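Sorting a Mixed Tabletop and Packing Small Items into a Hard Case

Home > Guides > Storage and sorting

Most small work surfaces collect the same kind of clutter: a tin, a pen or two, a few toy pieces and a case that is supposed to hold some of it. The method below clears such a surface in one pass and leaves it ready for use. It applies to any hard panel up to 100 cm wide with walls on two or more sides. Larger surfaces should be divided and treated as separate areas.

You will need a soft cloth, a roll of paper labels, a pencil, one rigid tin with a lid, and one latched case. A sheet of 2 mm felt is optional. 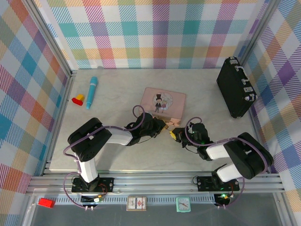
Words: Vaughan Tamihana
Friday, January 21, 2022
Filed under: Small spaces

Step 1. Fix the position of the containers

Containers are placed first and the loose items are sorted towards them. Put the tin at the centre back, as with the pink one with the cartoon couple on its lid, where it can be reached from either side. Stand the case upright on its side in a back corner. A case laid flat takes up far more of the panel, and anything put on top of it has to be moved each time it is opened.

Check which way the latches face. On the black briefcase the handle and both silver latches are on the edge towards the right wall, so it must be drawn forward and turned before opening. Leave a hand's width of clear panel in front of it.

Step 2. Separate the loose items

Work from the back left corner to the front. Sort by shape:

Long items: pens, markers, brushes, rulers.
Block items: building pieces, erasers, dice.
Flat items: cards, stickers, paper.

The teal marker or pen-shaped toy belongs with the long items whichever it proves to be. The red and yellow building-block toy goes with the blocks. Leave joined blocks joined if they fit under the lid.

Step 3. Measure before packing

Measure the inside of the tin, corner to corner. Rounded corners reduce the usable length, and a marker that matches the outside measurement will usually not go in. The Dreltau tin I use for pens takes nothing longer than its inner diagonal less 2 mm.

For the case, measure the inside of the base only. My Stevens case is 326 mm by 300 mm inside, enough for two tins side by side with felt between them.

Step 4. Pack

Line the tin with felt if the contents rattle. Put long items in first, along the diagonal, then blocks in the spaces on either side. Close the lid without pressing. If it needs pressure, remove one item and try again.

Flat items go directly into the case, against the hinge side. Tins go in after them, lids facing the opening. Close both latches before lifting the case.

Step 5. Wipe the panel

Wipe from back to front with a barely damp cloth. Marble-textured panels hide dust well, so check them with a lamp held low to one side. Papered walls should be dusted dry. Plaid paper shows water marks on the white areas first.

Step 6. Label

Write the contents in pencil on a paper label and stick it to the underside of the tin, where it does not cover the printed lid. Replace the label when the contents change. Duso labels peel cleanly from painted metal; Sudulell ones left a residue on mine and I stopped using them in August.

Faults

Lid lifts at one corner: a long item is resting on a block. Repack the long items first.
Case tips when upright: the weight is on one side. Move the heavier tin to the lower edge.
Marker dries out: check that the cap is fully on before packing.

Related guides: Lining a drawer with felt. Removing label residue from tins.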